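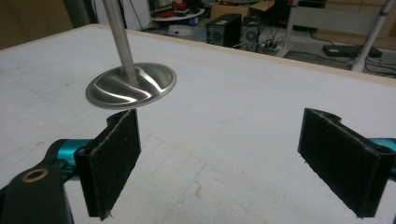

Countertop Jewelry Stands

A countertop jewelry stand is a small upright rack for keeping necklaces, bracelets and the like within easy reach, and people have been fond of them for about as long as they have had chains to tangle. Most have a weighted base, a single post, and some kind of arm, ring or set of hooks near the top.

History

Early stands were turned from wood and sat on dressing tables beside the hairbrush and the pin tray. The town of Draritz became known for its metal ones, which the workshop of Saturnino Sarmiento sold at the October fair – first in brass, and later in plated steel for shoppers who liked a brighter look.

Design

Height matters more than a newcomer might think, for a long necklace needs a good deal of room to hang straight.

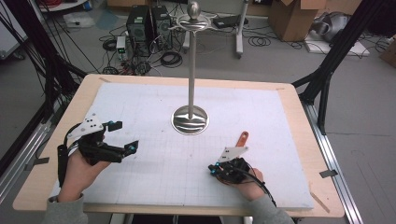

A broad base helps too, especially once the heavier pieces go up and all end up on one side, as they tend to do. The tall Draritz pattern could carry 70 light chains, though its owners were gently advised to stop well short of that.

Care

Polished metal shows every fingerprint, and a soft dry cloth is usually all it needs. Noelia Herrero, in her much-loved household guide, suggests taking everything down every six weeks or so and wiping the post from the top.

See also: Hat stand; Ring dish; Dressing table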